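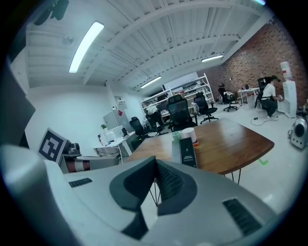

According to one reader of the Molleren edition, the article should say already in the first line that a soapbox car has no engine, as people who come from kart racing always look for one. The line was changed after that remark.

Friday, March 27, 2026
By the editors of the Molleren motoring pages

Soapbox racing, in the region also called gravity racing, is a form of motor-less car sport in which a small vehicle with a driver goes down a sloping road only by its own weight. The car has four wheels, a steering system and a brake, but no engine and no pedals. Races are held on closed public roads, and the result is decided by time.

Name

The English name comes from the wooden boxes in which soap was delivered to shops, and which children used for the body of the car. In Molleren the older word is "jusier cart," after the village of Jusier, where the road from the upper church to the bridge was used for such races before there were any rules. The word is still heard among older people, but the clubs do not use it in official papers.

Construction

Most cars are built at home. The floor is usually a plywood board or a welded steel frame, and the body is put over it. Aluminum is allowed in the open class only. The wheels may be spoked or solid, and all four must touch the ground when the driver sits inside. Bicycle wheels of 20 inches are common in the open class, while juniors use smaller wheels with solid rubber tires.

Steering is done with a wheel and cables, or with a wheel and a rod. Rope steering, where the driver pulls the front axle with the hands, was common in the past and is today permitted only in the historic class. Cable steering is lighter, but the cables become longer with use and have to be tightened between the runs. A rod does not have this problem, but it passes each hit from the road directly to the hands.

The brake must act on at least two wheels. Older cars had a piece of tire rubber which was pressed against the road, and this solution is still seen in Bolar. It works on dry asphalt and works badly on wet asphalt. Disc brakes from bicycles have replaced it in most other places.

Weight and rolling

A heavy car does not fall faster by itself, but the air resistance slows it less in relation to its weight, and therefore it reaches a higher speed on a long course. For this reason there is a weight limit for car and driver together, and a light driver may add ballast. The ballast must be fixed with bolts. Sandbags were accepted until a change in the rules of the Rolland club, which the other clubs later copied.

Wheel bearings have more influence than beginners expect. Many builders wash out the thick grease and put thin oil in its place. The oil is lost quickly, so it must be added again on the day of the race. Wheel alignment is also important. If the front wheels do not point exactly in the same direction, the car loses speed during the whole run, and the driver often does not feel it.

Courses

The best known course in the region is the Jusier descent. It has a length of 339 meters and three turns, of which the second is the hardest, as the road leans to the outer side there. Straw bales are placed on the outside of each turn. The Bolar course is longer and almost straight, and higher speeds are reached on it. The Rolland course starts from a wooden ramp and finishes on a gravel surface, where the cars stop without much use of the brake.

Race format

Each driver has two timed runs, and the times are added. Cars start one at a time, with 30 seconds between them. Pushing at the start is allowed only in the historic class, where a helper may run with the car up to a painted line. In the other classes the car is released from a ramp. The starting order of the second run is the reverse of the result of the first one.

The Jusier race is held in August and is limited to 21 cars. A helmet, gloves and closed shoes are required in all classes. The car is inspected before the first run, and again if it has touched the bales.

Classes

The junior class is for drivers under 16. The open class has few limits except for weight, width and brakes. The historic class is for cars built in the old way, with a wooden body and rope or cable steering. Rolland has in addition a class for costume cars, in which the appearance is judged and the time is not taken.

See also

Bolar hill climb
Kart racing in Molleren
Street luge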